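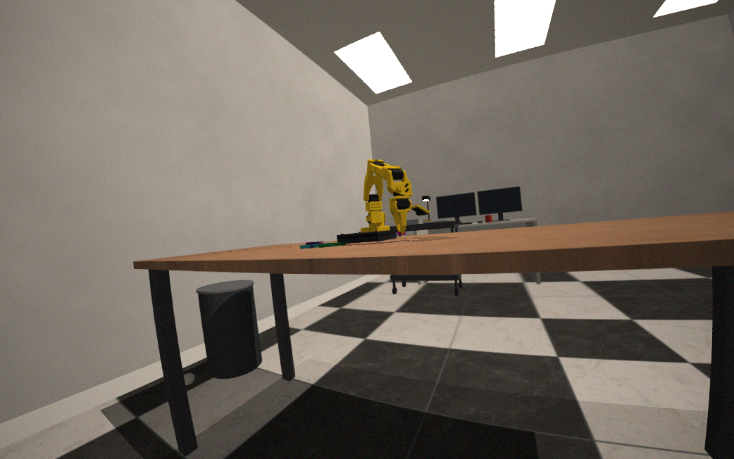 How to Refinish a Long Wooden Table Top

A long top is sanded and oiled the same way as a small one. The trouble is keeping it even from one end to the other. Plan on most of a weekend, and keep the table out of use until the oil has cured.

What you need

Random orbit sander
Sanding discs in 80, 120 and 180 grit
Hardening oil, such as a tung or linseed blend
Lint-free rags and a gray nylon pad
Mineral spirits
A lamp you can set down at table height

Step 1. Clean before you sand

Wipe the top with mineral spirits and let it dry. Wax and kitchen grease clog the discs and get pushed down into the wood. If the rag keeps coming up brown, change it and go again.
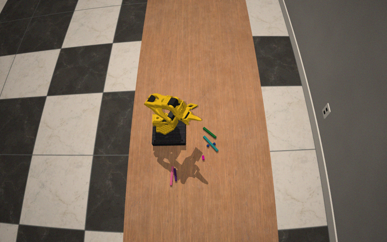

Bimerano, April -- I redid these steps after finishing a table for Odair Leite, which had five coats of old varnish on it. If yours is that thick, use a scraper or stripper first. Sanding through it all took me 53 discs, and I would not do it that way again.

Step 2. Sand in lanes

Start with 80 grit only if there is finish left to remove. Otherwise start at 120. Work along the grain in lanes, each one overlapping the last by half a disc, and let the weight of the sander do the work. Vacuum between grits. Stop at 180, as a smoother surface takes less oil.

Keep the disc flat at the edges. Tipping it rounds the corner over, and you can't put that back.

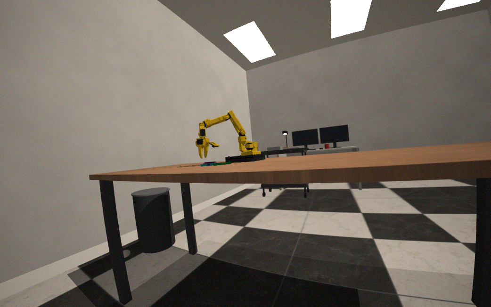

Check for scratches with the lamp before you open the oil. Set it at one end and crouch until your eye is just about level with the top. Seen that low, a long table shrinks to a narrow wedge like the one in the picture, and swirls that were hidden from above show up as dull curls across the grain. Mark them lightly with pencil and sand until the marks are gone.

Step 3. Oil the top

Pour a small puddle, spread it with a rag and keep a wet edge as you go down the table. Wait 15 minutes, then wipe off everything that has not soaked in. Oil left sitting turns sticky.
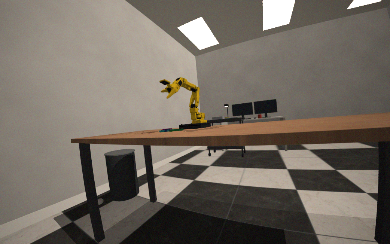 The front edge gets forgotten more than any other part. It needs the same grits as the top, by hand, and the same number of coats. Against a plain gray wall like this one, a brown top is easy to judge for color, so stand back and compare the edge to the surface while the oil is fresh.

Let each coat dry overnight, rub lightly with the nylon pad, and wipe clean. Three coats are enough for a work table. Tímea Kelemen puts 4 on tables used for meals.

Lay used rags flat outdoors to dry -- a wadded oily rag can catch fire by itself.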